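notes wk 4 -- soft materials, packing + cushioning
(Quyên Quan's section, typed up fast, fix later)

Hand in the drop sheet before you leave. Room is open until 6 pm, after that you're locked out.

## Where we left off

Last week: what happens to a thing when it falls. Short version again for people who missed it --

- falling object has energy, set by weight and height
- at the floor all of it has to go somewhere
- stop it in a tiny distance = big force. Stop it over a longer distance = smaller force
- cushioning just buys distance

That is the whole course, more or less. Everything after is about which material gives you the distance, how many times, and what it costs.

Lụa asked why not just use a thicker box. Board is stiff. It crushes once, then it's done, and it crushes in the corners first. Useful against stacking loads, poor against drops. Two different jobs!! Keep them apart in your write-up.

## Terms you need

**Peak deceleration** -- the worst moment of the stop. Written in g.

**Fragility** -- how many g the product survives. Comes from the maker or from breaking some. For the Trillow lamp we were given a number, for the Grosano jar we were not, so the jar groups have to estimate and say how.

**Static load** -- weight divided by the area it sits on. Small pad under a heavy thing = high static load. Big pad under a light thing = low.

**Bottoming out** -- foam squashed so far that it acts like a solid. Force shoots up. You'll hear it in the drop test, it's a slap instead of a thud.

**Set** -- thickness that doesn't come back after squashing. Measure after a rest, not right away. A few people measured right away last year and got awful numbers.

**Creep** -- slow loss of thickness under a steady weight. Matters for anything that sits in a warehouse from September on.

## Open cell and closed cell

Open cell: the bubbles connect. Air moves out when you press, comes back in when you let go. Soft, quiet, slow return. Bath sponges, seat cushions, the grey egg-crate sheet in instrument cases. Soaks up water, so bad for damp shipping.

Closed cell: every bubble sealed. The air squeezes and pushes back. Stiffer for the same weight, keeps water out, floats. Camping mats, pool noodles, molded corners.

Quick check at home: press it under water and let go. Lots of bubbles and it gets heavy -- open. Hardly any bubbles -- closed. Dry it afterward please.

Beaded foams are a third thing, sort of. Little closed beads steamed in a mold till they stick together. Break it and it usually comes apart along the bead edges, which is why the crumbs are round. Cheap, light, great for one drop. Second drop is noticably worse because the beads have already crushed. Put that in your sheet: first drop and second drop get seperate lines, do not average them.

## Reading a cushion curve

Across the bottom: static load. Up the side: peak g. Curve is a U, or a lopsided smile.

- left side too high: pad hardly squashes, load too light for it, feels like a board
- right side too high: pad bottoms out
- the low middle is where you want to be

So if your product is on the left side, cut the pad SMALLER. Feels wrong, everyone fights it. Less foam can mean a softer stop. Châu's group did this with the lamp base and lost half the pad area with a lower reading. Go look at their sheet on the wall.

Each curve is for one thickness, one drop height, one material. Change any of those and get a different curve. Don't slide along a curve from another height, I will mark it wrong.

## Worked bit from the board

Product mass goes to weight, weight over pad area, find it on the x axis, go up, read across. Compare to fragility. If the reading is under, fine, then look at creep. If over, either more thickness or move toward the bottom of the U.

Order on the sheet:

1. product and weight
2. drop height and how you picked it
3. pad material, thickness, area
4. predicted g
5. measured g, first drop
6. measured g, later drops
7. what you'd change

Line 7 is worth the most. "Nothing" is not an answer.

## Shape and fit

Full wrap is rarely needed. Corners and edges carry most of it. Ribs let you use thicker foam with less area. Leave the weak parts (knobs, spouts, thin glass) hanging in space, put the load on the strong parts. The Grosano jar has a good solid shoulder, use it, leave the lid alone.

Loose fit is bad -- product picks up speed inside the box before the box stops. Tight fit is bad too if it pre-squashes the foam, because you've spent some of your distance already. Snug, no more.
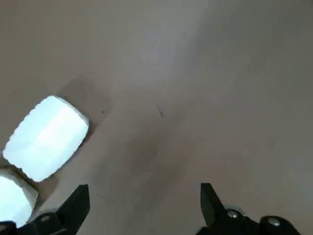

## Handling samples

- cut with a long blade, light strokes, no sawing. Ragged edges change the area and your load number with it
- label the bag, not the piece. Ink and tape stiffen the surface
- don't store samples under books!! That's creep
- one piece, one test series. Mark used bags with the number of drops
- keep away from the heater end of the bench

Catalog numbers for re-ordering: closed cell sheet is 139, beaded block is 1202. Ask Hưng for the cupboard key. 123 is the old sheet, leave it, it has aged and it'll throw your readings.

## For next week

Read the chapter on vibration, skip the part with the integrals. Different problem from drops: small shakes, a very long time, and a cushion that's fine for a fall can make a shake worse at the wrong frequency. Bring a calculator.

Altasance case study is on the shelf by the door, page 200 onward. Thảo has the spare copy. Write down two things they got wrong with the inner tray and one you'd have done the same way.

Lamp groups drop first, jar groups second. Safety glasses for the jars.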